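**Prendlow 生鲜店 春季安全自查表（附意见）**

检查日期：2024年4月19日
填表：Yamuna Panicker

先跟各位同事说声辛苦啦！三月那次提的问题，大家改得比我预想的快，所以这回我走得慢了些，边看边跟当班的同事聊，意见也就写得长一点，请多包涵。

## 一、通道与出口

- [x] 后门从里面一推就开
- [x] 应急灯试灯正常
- [ ] 收货口通道畅通

意见：收货口又堆了空纸箱。我知道早上那一阵实在忙不过来，可是箱子靠墙放也还是占了半条道，麻烦压平以后直接送到后院去。

## 二、地面与货架

- [x] 防滑垫平整，四角没有翘起
- [x] 木制货架边缘无毛刺
- [ ] 货品不超出格边

意见：木架我用手一格一格摸过，隔板都很光滑，上回换的那块也钉得牢。只是长条的菜容易往外滑，补货时请顺手往里拢一拢，掉到地上有人踩着可就不好了。

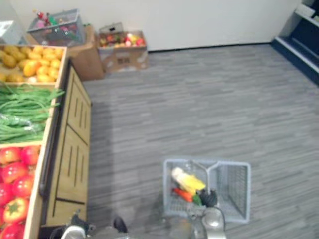
*果蔬木架：青豆角有少许搭出内侧格边，旁边一格是红甜椒。*

拖地的事再啰嗦一句：先摆黄色警示牌，再下拖把，地干透了才收牌子。新来的同事可能还不习惯，老同事多提醒几声就好。

## 三、冷库与用电

- [x] 冷库内侧开门把手有效
- [x] 配电箱前无杂物
- [ ] Kaimal 冷柜电源线固定

意见：冷柜那根线拖在地上，暂时用胶带贴住了，还是得装线槽。Skitach 的师傅报价500元，我觉得可以，单子已经放在办公室，等店长签字。

## 四、消防与急救

- [x] 灭火器压力指针在绿区
- [ ] 急救箱药品齐全

意见：编号601的灭火器挂得偏高，个子小的同事够着吃力，请往下挪一挪。急救箱里创可贴用完了，烫伤膏也快到期，一起补上吧，买药花了135元以内的可以直接找我报销，小票记得留着。

没打勾的四项，改好一项就在旁边签个名，我下回来先看这几处。有什么不清楚的，随时来问我，千万别客气！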